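Gruvden Pirley Window Guard for Dogs

Clear barrier panel for French doors and low windows. Intended for dogs that scratch, paw or push at glass when left alone.

Sizes: 71 cm and 86 cm wide
Fixing: screw-in side rails, supplied
Pack: 2 panels, 1 rail set 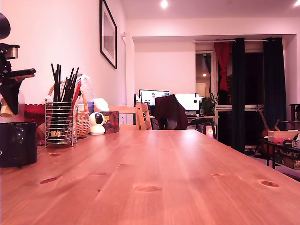
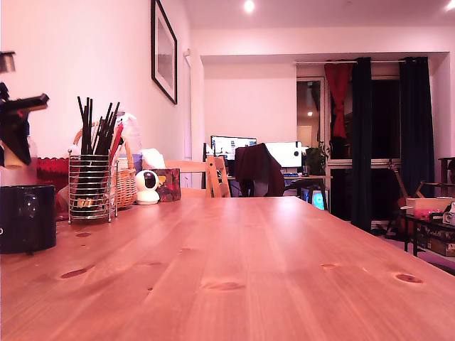 The panel sits in two side rails and stands clear of the glass, so pressure from the dog goes into the door frame. Rails can be screwed to painted or bare wood. In softwood such as pine, drill pilot holes first and keep the screws away from knots — a tabletop with several dark knots, like the one in the photos, shows how irregularly they can fall along a board. Hardwood frames need the longer screws from the Bondumik fixing kit (sold separately).

Allow 30 minutes per door. The panel lifts out for cleaning with a damp cloth; do not use solvent cleaners. Check the rail screws every month and replace any panel with a visible crack.

The guard protects the glass and limits contact with it. It does not treat separation anxiety, and a dog that injures itself trying to get out should be seen by a vet.

Not suitable for sliding doors. Replacement rails are listed under Spare Parts.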